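Color Cosmetics, Unit 4: Pressed Eyeshadow – Handout and Notes

Revised 31 March 2021. Bring this to the practical. 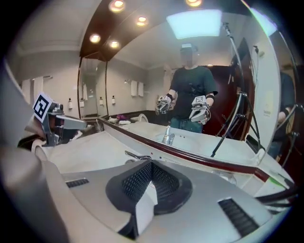 Müzeyyen Tatlı wrote in after the last unit that her matte shades went on patchy over primer while the shimmers were fine, and asked whether the fault was in the powder or in the way she was applying it. It can be either. Most of this unit is about telling the two apart.

What is in the pan

A pressed shadow is mostly filler, with color and binder making up the rest. Talc and mica are the usual fillers. Talc gives a soft, dry slip. Mica gives slip with some shine, depending on particle size. Pigments are mainly iron oxides for browns, reds, yellows and blacks, and titanium dioxide for white and for lightening. Ultramarines cover much of the blue and violet range.

The binder holds the cake together. Dry binders such as zinc stearate or magnesium stearate help with adhesion to skin. Wet binders are oils or esters, added in small amounts and mixed in after the powders are ground.

Too little binder: the cake cracks, drops powder, and breaks if the compact is knocked.
Too much binder: the surface goes hard and shiny and the brush picks up almost nothing. This is called glazing. Pressing too hard gives a similar result, so check the pressure before changing the formula.

Matte and shimmer

Shimmer shades get their effect from coated mica flakes. The flakes lie flat on the skin and reflect light, and the reflection hides small gaps in coverage. Matte shades have no such help. If the pigment is poorly dispersed, or the skin is tacky in one place and dry in another, it shows.

Shimmers usually take more wet binder than mattes – the flakes are large and do not pack well on their own. Do not grind them with the base. Grinding breaks the flakes and the shine goes dull. Fold them in at the end.

Bench work

Each pair makes one matte and one shimmer from the same base. The base is Hasex 200, already weighed out. The ester is in the bottles marked Oson.

Grind base and pigment until a smear on white paper shows no streaks.
Add the wet binder a drop at a time, grinding between drops.
Sieve.
Divide the batch. Fold the pearl into one half only.
Press twice, lightly the first time.
Leave the pans to rest before testing.

Write down the number of drops. Last July half the group could not repeat a good result for want of that one figure.

Testing

Payoff: one stroke with a clean finger, then one with a brush, on the inner forearm. Bare skin first, then over primer.

Drop test: the pan goes in its case and is dropped flat onto a wood board. Record cracks, loose edges and powder in the lid.

Wear: apply in the morning and check after 4 hours for creasing and fading.

For patchiness, repeat the primer test with the primer set first with plain powder. If the patches go away, the formula is probably fine and the problem was a tacky surface grabbing pigment where the brush first touched down. If they stay, look at dispersion and go back to grinding.

Palette comparison

Swatch the two retail palettes, Skirnholm and Sjöberg, next to your own pans. Note the filler listed first on each label. Labels give ingredients but not the grinding or the press pressure, so two similar lists can feel quite different on the skin.

Hygiene

Spatulas and brushes are wiped with alcohol between samples. Nobody tests on the eye area in the lab. Anyone with a known skin reaction should tell Iwona Tomaszewski before the practical and will be given the paper tests.

For next time

Read the section on pigments restricted in eye products. Bring your drop counts and one cracked pan if you have one.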